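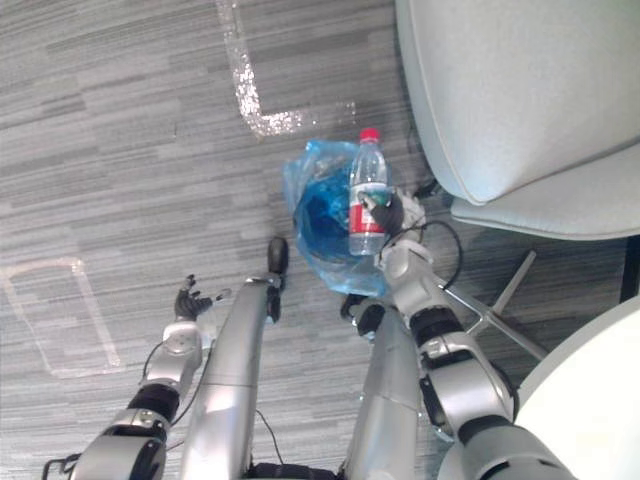 The Esley carpet underlay is made for rooms where people walk the whole day, such as offices, waiting rooms and long corridors. It goes between the subfloor and the carpet and it is sold in rolls. Many customers ask us if the underlay can be used with every pattern of carpet, and the answer is yes, but some patterns ask for more care in fitting. A carpet with long bands of light and dark gray is one of these, as the eye follows the bands and finds quickly any place where the carpet has moved. For such a carpet we advise to fix the underlay on all sides before the carpet is laid.

Flooring > Underlay > Rolls > Esley

Search products Enter name or item number Go

Posted 07/01/2022 by Jarkden Product Desk

Item number: 2825
Roll width: 1000 mm
Thickness: 40 rolls of the 8 mm type are packed on one pallet. The 6 mm type is packed in the same way.
Material: recycled felt with a thin paper backing
Color: brown

What is changed from the older type

The older Esley had a backing which could tear when the roll was opened too fast. From April we use a stronger paper, made for us by Ebrahimi. The felt itself is the same, so you can lay new rolls beside old ones in one room. Please do not mix the two thicknesses, or you will feel a step under the foot.

How to lay it

The subfloor must be dry, clean and flat. Open the roll and let it rest in the room for one night. Lay it with the paper side up and put the edges together without overlap. Close the joints with the Fullau tape, which is ordered separately. Cut along the wall with a sharp knife and leave a small gap next to the gripper strip. When the carpet has bands, lay the underlay across them, so that a joint does not lie under the edge of a band.

The underlay is not suitable for bathrooms or for floors with heating. For a heated floor, please ask us about the thin rubber type.

Ordering and delivery

We sell full rolls only. The warehouse has nearly 2000 rolls of the 8 mm type at the moment, and the 6 mm type is made on order and takes three weeks. Samples of both are free, with one sample of each type for one address. Opened rolls cannot be returned. Please write the item number on your order and say which thickness you need.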